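I oil our wood table in September, and every year I forget how much I like it afterward. First comes a wipe with barely soapy water, then a dry towel, then a night with nothing on it. I use the Vutis board oil, a thin coat rubbed along the grain - thick coats go sticky.

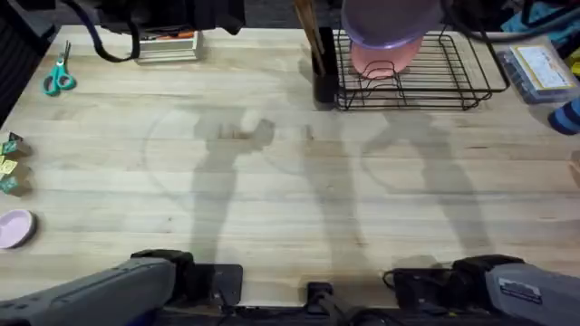
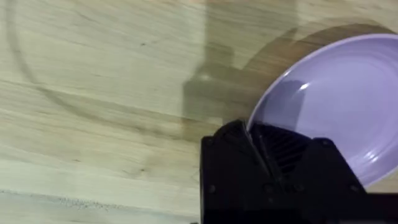

Cup rings are my big weakness. I try a dab of plain white toothpaste on a soft rag first, going with the grain, and wipe it off quickly. Pale ones like those on the planks in the left-hand shadow are worth a go before you reach for sandpaper! Test a corner first, please.

112 shares - 2 comments

Pei-shan Lam: Does mayo work too? My mom swears by it.

Jodunon34: Tried it on my desk, two rings down, one to go!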